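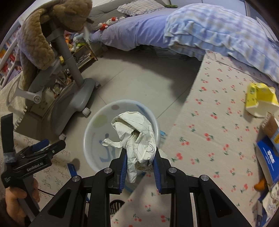
Aicha Kettani wanted to know whether it's really worth sorting a child's drawings at all, when half of them are balled up before anyone has looked at them twice. It's a fair thing to ask, and I've gone back and forth on it myself over the years. My answer is yes, but quickly, and on the floor, and with a basin.

Filed under: Kids' rooms, Paper
February 6, 2022

How to clear the scribble paper out of a child's room

You need very little for this. A round plastic basin is what I like best (ours is white with pale dots on the inside), and you'll also want a flat folder for the keepers, a soft pencil and a bag for the recycling. A bucket will do if you have no basin, though it's harder to see what's at the bottom and you end up with your whole arm in it.

Start by putting the basin on the floor near the desk. I know it feels odd to be working down there when there's a perfectly good desk, but the floor is where the paper is! If there's a study chair in the way, push it back toward the wall. Stuffed animals can wait. In our house the big brown one lives over the back of the gray chair and stays there through the whole business, and I've learned to leave it alone until the paper is done, or else I find myself tidying animals for an hour.

Now go around the room and put every loose sheet in the basin. Crumpled ones, folded ones, the ones that are only a few black lines and loops going nowhere in particular. Don't read anything yet and don't smooth anything out. Look under the bed and behind the curtain, and run a hand down between the mattress and the wall, where I have found some truly ancient work. Small hard things like pen caps and blocks go in a little heap beside the basin. If they go in with the paper you will only have to fish them out again.

When the floor is clear, sit down with the basin in front of you and open the sheets one at a time. Pull gently from two opposite corners and lay the paper on a book, then press outward from the middle with the side of your hand. It won't come perfectly flat and it doesn't need to. Look at both sides – the good drawing is so often on the back of the bad one.

Anything your child wants to keep goes in the folder, with the name and the month written small in pencil on the back. I write "February" and leave it at that. Anything with a clean side goes in a stack for more drawing. The rest goes in the recycling bag, and if your child is the sort who checks the bag (mine is), tie it up and take it out before lunch.

For the keepers that are badly creased, put them between two sheets of plain paper under a pile of heavy books and leave them overnight. Mounir Ghoneim suggested a cool iron over a tea towel, and that works nicely on pencil, but please don't try it on wax crayon. I did, and I still have the tea towel.

Last of all, wipe out the basin, put the heap of small things back in their boxes and roll the chair home to the desk. We leave the basin in the room between clear-outs, tucked beside the desk, and a fair amount of the paper now lands in it. Some of it lands next to it.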